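Unit 4: Sorting and Packing Small Mixed Goods
Course handout, Household Storage and Handling
Notes by Nandi Mkhize, revised in May from the version by Evaristo Ventura

4.1 Scope

Unit 3 dealt with uniform goods: books, plates, folded linen. Mixed goods are the remainder, the items left on shelves and in drawers once the uniform goods have gone. They differ in height, wall thickness, contents and tolerance for pressure. A single carton may have to take a bottle of liquid, a metal compact and an electrical part, and each calls for different handling.

The terms "carton" and "box" are used interchangeably below. "Void" means any space in the carton not taken up by an item or its wrapping.

4.2 Staging

Items are staged on a flat surface before any of them is wrapped. A table at waist height is preferred to the floor. A cloth keeps round items from rolling and protects glass from the tabletop. Open the carton fully and stand it behind the items, with the working side toward the packer. Reused cartons are acceptable if the base and the corners are sound; wear at the upper rim matters less, as the rim carries little load until another carton is stacked on it. Printing on a reused carton refers to its former contents and should be covered by the new label.

Set the items out in a single row where possible, or in a shallow group with the low pieces in front. Small items placed behind tall ones are the most common omission in the practical. The tape stays on the table with the goods.

A typical mixed group has a tall white plastic bottle, a gold cosmetic container with a ridged lid, a glass dropper bottle with green contents, a power adapter, a shallow purple dish or lid, and the tape. The open carton stands behind them.

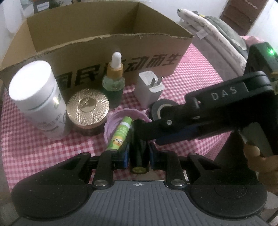
4.3 Classification

Assign each item to one of the classes below. An item that fits two classes goes in the one listed first.

Class A, liquids in glass. Dropper bottles, perfume, nail products. Check that the collar is tight. The squeeze bulb of a dropper must not bear any load. Bag singly and pack upright.

Class B, liquids and powders in plastic. Tighten the cap and tape across it if the thread is worn. Pack upright. Bottles over 200 ml go against a side wall.

Class C, rigid cosmetics. Compacts, tins and jars with metal lids. Patterned lids scratch their neighbors and are wrapped for that reason, even where the container itself is robust.

Class D, electrical parts. Adapters, plugs, short cables. Exposed prongs will puncture a bag. Fold a piece of card over them and tape it down. Class D never shares a bag with Class A or B.

Class E, shallow and open pieces. Dishes, loose lids, trays. Nest these only with paper between them.

4.4 Loading order

Lay 2 inches of crumpled paper in the base. Class B goes in first, along the walls, followed by Class A toward the center. Fill the remaining floor area with Class C. Class D is placed at one end, with a card divider — a cut flap will do. Class E goes on top, flat. Fill all voids before closing. The loaded carton should weigh about 8 pounds and should make no sound when tilted.

4.5 Practical

Work in pairs, using the Treloar carton set. Ashraful Pathirana and Jahangir Mridha will check cartons before they are sealed. Bring the completed class sheet to the Sirnorbridge room — unsigned sheets will be returned.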